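Everybody at Candov wants to talk about the 89 percent. Fine. I want to talk about the 6 clear cups it fails on. Pouring policy, 3,000 demos, wrist view plus one side view, and pale plastic still eats it alive.

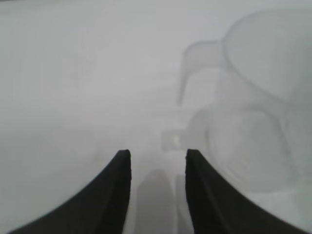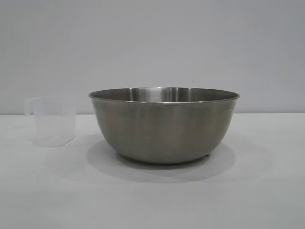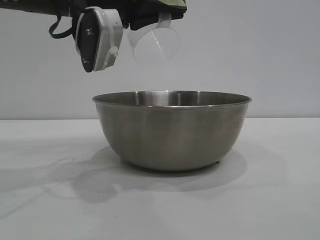

Matilde Moreira says more demos. I dont buy it. You can't learn an edge the sensor barely gives you. Domenica Reisinger swapped the backdrop in April, no other change, and 47 of the bad trials went away. Same weights! So report results by backround, please, and by material. One averaged number hides the whole problem, and reviewers keep letting it thru.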